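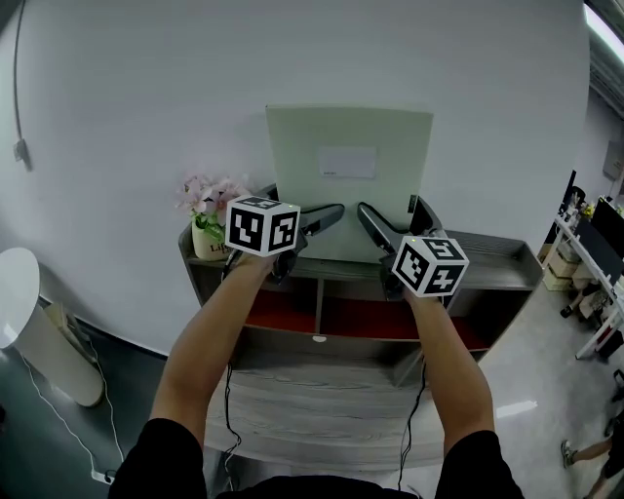 Handheld gripper pair, tracking drops out on the left

safta_v
We run a pair of handheld grippers with marker cubes on top, cabled, for recording demonstrations. Since May the left one loses its pose whenever the two fingertips come close together. The right is fine. I've recalibrated 5 times. Any ideas before I strip it?

Nullen13
Check the cube mount first. On ours the screws had worked loose and the cube could rock by a hair. You won't see it but you can feel it with a thumb.

chantal_L
I'd look at the cable before the mount. If it pulls when you raise your arm, it twists the whole grip. Leave more slack and tape it to your forearm.

Nullen13
A tugging cable moves the gripper and the cube together, so the pose should still be right. I don't see how it causes dropouts.

chantal_L
It does if the connector is worn. We lost about 7 recordings in 100 that way until we swapped the lead.

sketora_fan
Are the markers glossy? Ours were printed on shiny paper and washed out under the ceiling lights. Matt labels sorted it.

safta_v
Matt already. Mount was loose on one corner, so I've put thread lock on it and left it overnight. Better, but still one dropout near the fingertips.

chantal_L
Swap the two leads over — if the fault moves to the right hand, you have your answer.

safta_v
Will do that after lunch and post the result.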